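# Cindelar Puzzle Swap: Questions We Get a Lot

We love jigsaw puzzles, and we love it even more when a puzzle gets done by somebody new every month. If you're thinking of joining in, welcome! 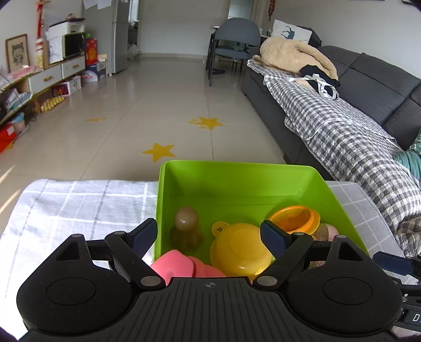 The swap runs all year out of the old shoe store at 1605 Londoño Street in Millham, and you can come as often as you like. Most of what people ask us by email is answered on this page.

## How does it work?

You bring a puzzle, you take a puzzle. There's no form and no membership card. Puzzles on the shelves are sorted by piece count first and then by subject, so all the 500-piece lighthouses sit together (we have a lot of lighthouses).

## Do I have to bring one to take one?

Not the first time. Pick something you like, take it home, and bring it back or bring a different one when you're finished. After that we ask for one in, one out, and you can take up to 2 at a time if they're small.

## How many puzzles do you have?

1196 on the list as of the last count, which was in September. The list is on the clipboard by the door and it's also on our site, though the clipboard is usually more up to date. It changes every day we're open, and that's half the fun of coming in!

## What's the biggest one?

A 3555-piece harbor at sunset from Naltia, and it's a beauty. The sky alone is more than a third of it, in about five shades of orange that look exactly the same under a kitchen light. You'll want a full dining table or a big sheet of plywood. There's a waiting list, and we let people keep that one as long as they need.

## How long can I keep a puzzle?

As long as it takes. Really! Some people finish in a weekend and some leave one out from Halloween to Easter. We only send a reminder if someone is waiting for that exact box.

## Does my puzzle have to be complete?

We'd like it to be, but tell us if it isn't. Put a sticky note on the lid with what's missing ("one edge piece, bottom left, mostly grass") and it goes on the Almost Complete shelf. Plenty of our regulars go straight to that shelf. A barn with a hole in the roof is still a good evening.

## I found a stray piece in my couch. What do I do with it?

Bring it in, or mail it in an envelope with the name of the puzzle. If you don't know the name, write down the colors and anything you can make out. We keep a tray of orphans on the counter, and every so often one goes home. There was a yellow piece in there for over a year that belonged to a taxi, and the person who matched it let out a yell you could hear at the bakery.

## What if the box is falling apart?

Tape the corners and it's good for years more. If the box is past saving, put the pieces in a zip bag and cut out the picture from the lid so the next person has something to go by. Please don't use rubber bands on their own, they dry up and snap.

## Do you take wooden puzzles, 3D puzzles, kids' floor puzzles?

Yes to all three. Wooden ones live behind the counter, so just ask. Floor puzzles are on the low shelves where kids can reach them, and we go through those fast, so we're always glad to get more.

## Can I do a puzzle there?

Please do! There's a long table at the back with a puzzle going at all times, and anybody can sit down and add a few pieces. Sort by color if you're not sure where to start. Edges get done in the first hour, every time, so if you're an edge person come early.

## Any tips for a first big puzzle?

Good light matters more than anything else, and daylight is best. Turn every piece face up before you start. Use muffin tins or baking sheets for sorting. When the colors stop helping, go by shape: pull out all the pieces with two knobs across from each other and try them in a row. And take a break when you've tried the same piece in the same spot for the third time.

## Can I glue one and frame it?

If you brought it, sure. If it's from our shelves, swap in another one of the same size first and then it's yours.

## Is there parking?

Two-hour street parking out front, and a free lot behind the library. The side door has a ramp.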